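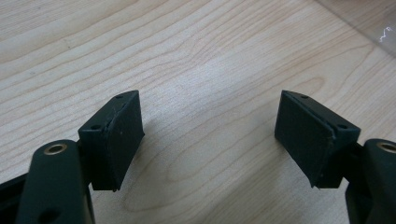 Home Articles Issues Authors Search

We use cookies to improve your reading experience. Accept Manage settings

3.2 The table and how households used it

We had expected the cupboards to take up most of our attention, and it was a pleasant surprise to find how often people wanted to talk about the table. All 48 households in the Olwood study worked at the same kind of table, with a light wooden top (Figure 2), and we asked them to treat it just as they would their own at home. Some did so very thoroughly! They leaned on it, sorted mail on it, stacked plates at one end and folded dish towels at the other, and a few of them talked to us the whole time they were doing it.

In the interviews, which were led by Yulan Luo and Anqi Shen in July, the word that came up again and again was "landing". A table is where things land, one father of three told us, and tidying means deciding where they go next. We have kept his word in the coding scheme, where "landing" covers any item put down without a settled place – keys, a half-read letter, a single glove – and "parking" covers an item left on purpose for later use. Guoqing Mao and Aiguo Han coded the notes separately and then sat down together over the cases where they disagreed, most of which had to do with mail. Older participants tended to park their letters in a neat pile near a corner, while younger ones let them land wherever there was room and came back to them after the dishes were done.

© Olwood Household Papers | Contact | Back to top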